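3.2 Sorting and storage of household linen

The second part of the survey dealt with what households do with clothes and linen between washing and wearing. Earlier work on domestic laundry has mostly looked at water, detergent and energy. Much less has been written on the time that garments spend waiting, in piles or on chairs, before they are put away. We asked each of the 136 households in the sample to keep a simple diary of every load, noting when it was taken down from the line or out of the dryer and when the last item reached its drawer or cupboard.

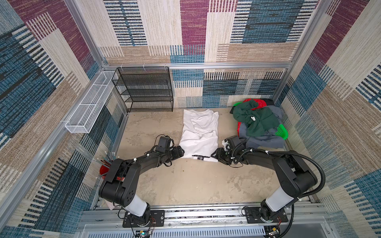 Zokovberg, December

Fig. 4. A white garment laid flat, with a pile of clothes to one side.

Diaries were handed out in the old town first and in the Hrnčiar district later in the same month. The winter period was chosen on purpose. Clothes are heavier, drying indoors is common, and the cupboards of smaller flats are already full. Households were told to carry on as usual and not to tidy up for the study. Where a diary had gaps, the entry was kept but left out of the timing results.

The diaries show a clear split between items that are folded at once and items that are left. Towels and bed linen were put away soonest in most homes, even though they take up the most room. Shirts and other tops waited longest. Several respondents wrote that they would rather take a shirt from the pile in the morning than fold it the night before, and one household in Jurnivmont had given up folding children's tops altogether. Hubáček has described this habit as "open storage", and we keep his term here, although in our sample the pile was seldom meant to be permanent.

Flat size had less effect than expected. Homes with a separate laundry room did not fold sooner than those without one, and in some cases the extra room simply gave the pile a place to stay.

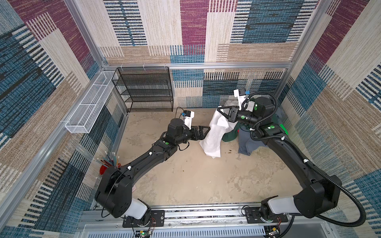
The number of people sharing the work mattered more. In homes where 2 adults both folded, loads were cleared on the day of drying far more often than in homes where the task fell to one person. This agrees with the interview study by Murakami, who found that people living together tend to fold while talking or listening to the radio and do not count it as housework.

A follow-up visit was made to 32 of the households. During these visits the main respondent was asked to fold a shirt, a towel and a fitted sheet in the usual way. Methods for the towel hardly differed within a family, and were often traced to a parent or grandparent. Methods for the fitted sheet differed widely, and many respondents rolled it up. The follow-up results are treated separately in Section 3.3, together with the answers on ironing.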